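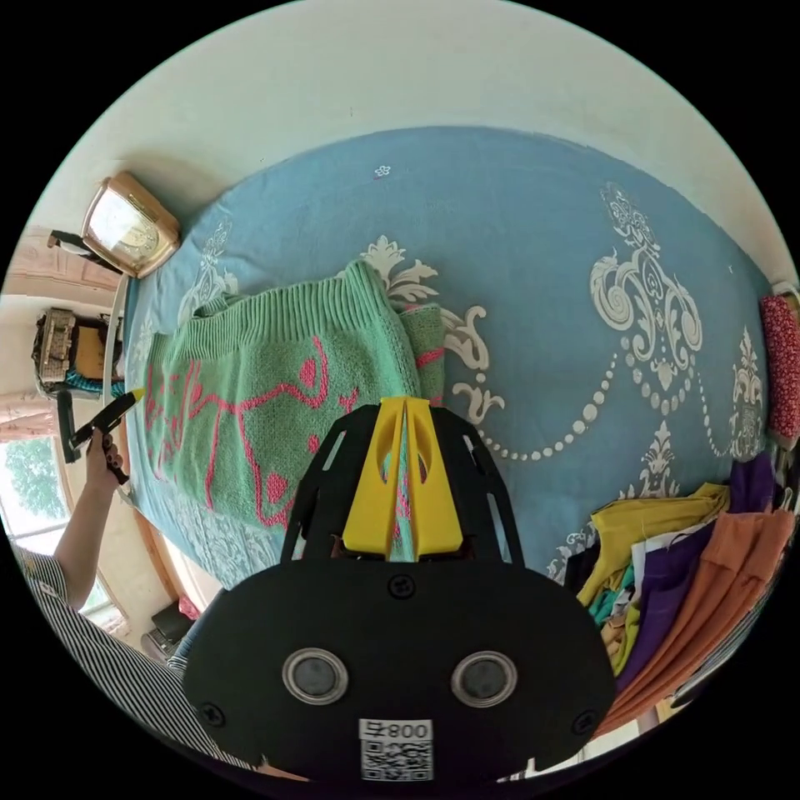 Left unit with the yellow fingers fitted, at the bed beside a pile of folded clothes.

Comparing Finger Inserts for a Hand-Held Gripper on Knitwear

Published 20 November 2021

Folding clothes is a hard test for a gripper, and knitwear is harder than shirts. The fabric is thick, it stretches, and the ribbed edges roll. These steps cover how we compare two sets of finger inserts on the same cardigan, using a pair of hand-held units. The inserts are the Wistix wedge and the Cudeck flat pad. The same method works for any insert that fits your frame.

What you need

Two hand-held grippers, one for each hand
Both sets of inserts
One knitted cardigan with buttons
A hanger
A bed or table with a cover on it
A notebook or a spreadsheet

Step 1. Fit the inserts

Loosen the screws that hold the finger carriers and slide the old inserts out. Push the new ones in until they stop. Tighten by hand only. Open and close the gripper a few times with nothing in it and check that the tips meet evenly. If one tip sits higher than the other, take both out and start again. Do not try to fix it by bending the carrier.

Wipe the lens covers before you record. Lint from knitwear collects on them faster than you would expect.

Step 2. Set the grip force

On our units the force runs from 1 to 13. Start at 4 for knits. If the fabric slides out when you lift, go up one setting at a time and write down each change. Use the same setting for both insert types during a session, or the results can't be compared.

Step 3. Test the lift

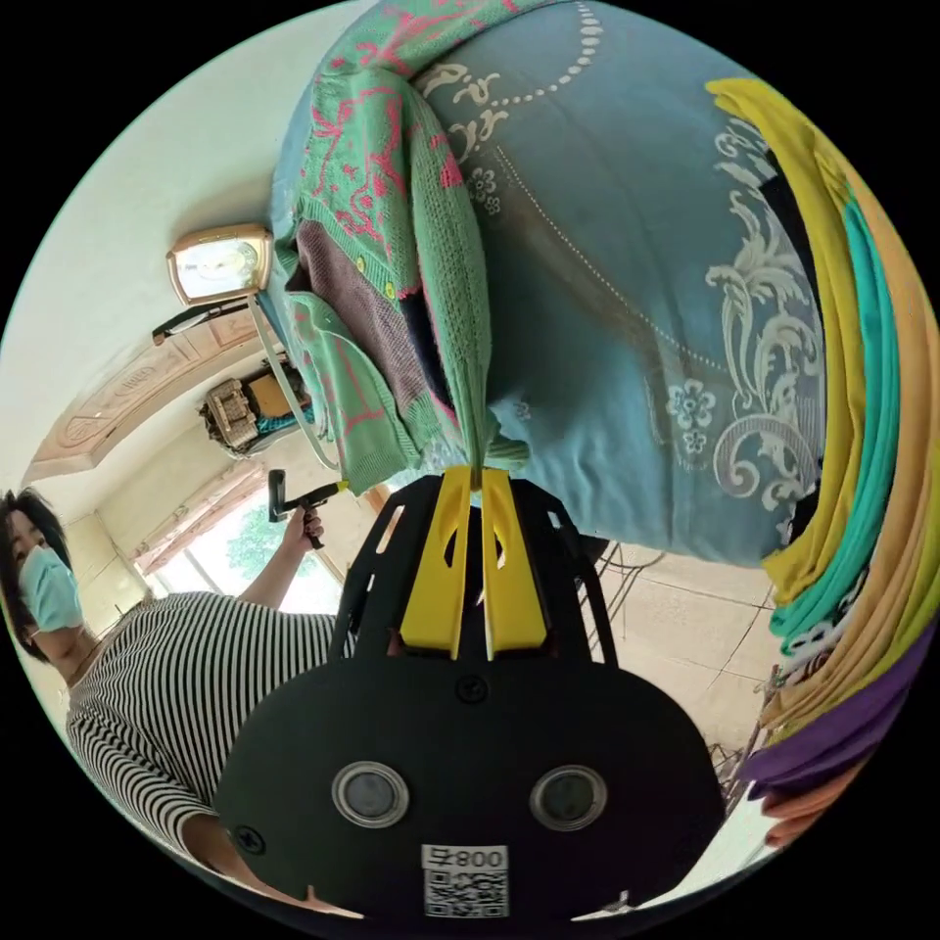
The lift test shows how much cloth an insert needs in order to hold. Choose one spot on the garment, close on it, and raise the gripper slowly. A single layer of knit is easy to lose, so let the tips gather the cloth. A good hold looks like the one on this mint-green cardigan, with the fabric drawn into a twisted fold and pinched right at the yellow tips. Keep the second unit raised at the other side so that the weight is shared. Hold for 4 seconds, then lower and release.

Do 12 lifts with each insert. Score each one as held, slipped or missed. "Missed" means the tips closed and the fabric stayed where it was. Count a snag as a slip and make a note next to it.

Step 4. Test the edges

Hang the garment up and approach the bottom hem from the front. Ribbed hems are where the two inserts differ most in our records. The wedge gets under the rib with little trouble. The flat pad tends to push the hem away unless you come in from below.
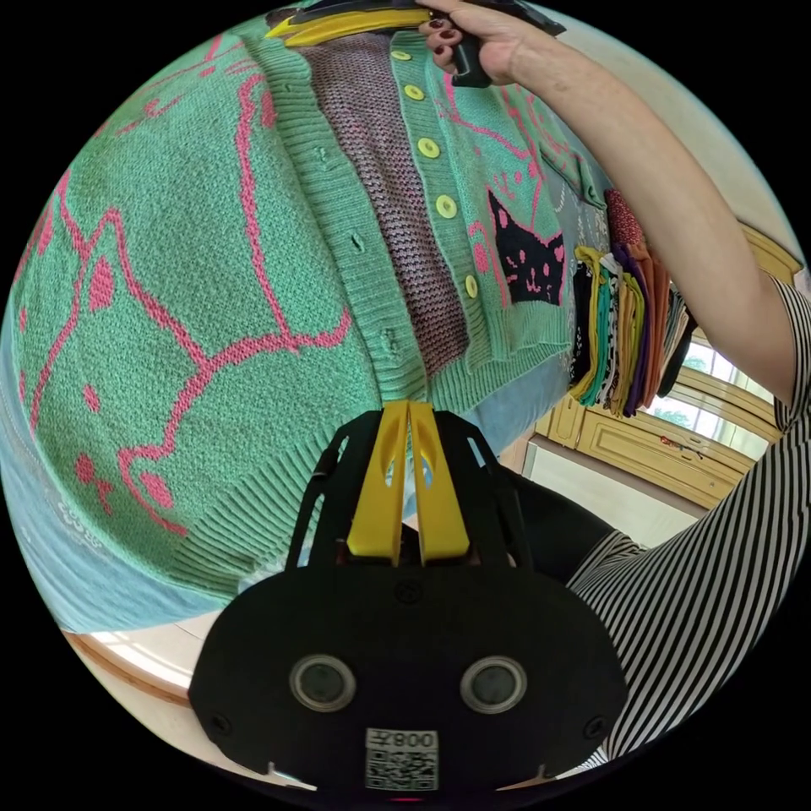

Work along the hem from one side to the other, then do the button band. Stay clear of the buttons themselves on the first pass. A button between the tips will give you a false hold, and a hard pull can take it off. Once you have a clean set of edge grips, you can repeat the pass over the buttons and score it separately.

Step 5. Test the pile

Take the garment off the hanger and drop it on the bed. Don't smooth it out. Pick from the top of the pile with one unit while the other comes in from the side, keeping the fingers clear of the bed cover. 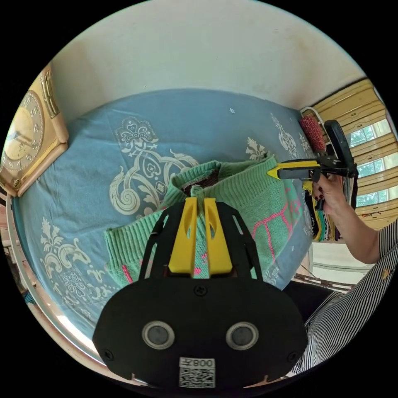 Close only when both sets of tips are in the knit. If you pick up the cover as well, open, back off, and score the try as a slip. Drop the garment again between tries so that each pick starts from a different shape.

Step 6. Check the recordings

Play back the first few clips before you put the garment away. Both fingertips should stay in view all the way through the grip. We use the Öberg viewer at 40 percent speed. Name the folders by insert and force setting, then add the scores.

Which insert to use

For thick knits we now use the Wistix wedge. The Cudeck pad marks the fabric less and we still fit it for thin T-shirts and pillowcases. The next comparison, planned for April, will use the Flerkmont soft tips on towels.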